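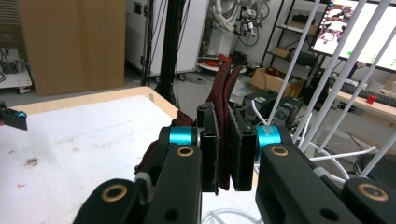
Dark red cloth between the pads, second gripper at far left.

1/ Notes on house rules for hand-held gripper recording. We rewrote ours in April after reviewing a batch from the Walham bench and rejecting more of it than I'd like. Posting the parts other labs may find useful. Cloth tasks only. Rigid objects have their own sheet.

2/ Rule one: the operator starts and ends every take with both grippers fully open and in view of the head camera. No exceptions for short takes. Our segmenter looks for that open state. If it's missing, the take gets merged with the next one and both are lost.

3/ Rule two: pads are checked every 20 takes. Look for lint, lifted edges and glue creep. Fabric sheds, and lint on a pad face changes the grip enough to show up in slip rates. Swap pads in pairs, never one side alone.

4/ Rule three: close at the speed you'd want the arm to close. People working by hand snap the fingers shut. The arm at Madigan can't follow that, so the motion gets clipped on replay and the cloth is dropped.

5/ Rule four covers two-handed work. One hand holds, the other moves, and the roles are named in the task card before the take begins. Swapping roles midway is allowed only if the card says so. Kanyarat Chantharasri wrote this one and it removed most of our labelling disputes.

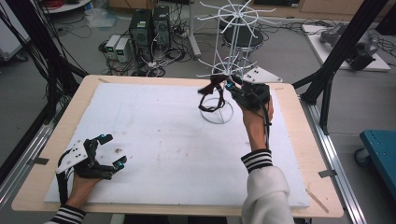
Cloth in the right gripper, left gripper open, wire rack on the foam board.

6/ Rule five: keep cables along the forearm, with enough slack for full reach. A cable that crosses the work surface counts as a fault even if it touches nothing. Stop, reroute, start a new take.

7/ Rule six: calibration at the start of each session and again after any knock to a mounting plate. Tolerance is 7 mm at the fingertip, which is loose by machining standards but adequate for cloth. Log the value — a tick in a box is no use to whoever has to audit it later.

8/ Rule seven: failed grasps stay in. Mark them, don't delete them. Mamta Tomar's recovery work depends on them, and a dataset of clean picks teaches the policy nothing about a missed edge.

9/ Session limit is 27 minutes, then a break of at least 12. Wrist fatigue shows in the data before the operator reports it. Tomás Moriarty wants the limit shorter for operators in their first week. Still under discussion.

10/ Not settled: how to grade cloth colour and weave in the metadata. "Dark, textured" is too vague to filter on. The Prurgate group uses swatch codes. We'll trial the same on Tuesday and I'll add the result to this thread.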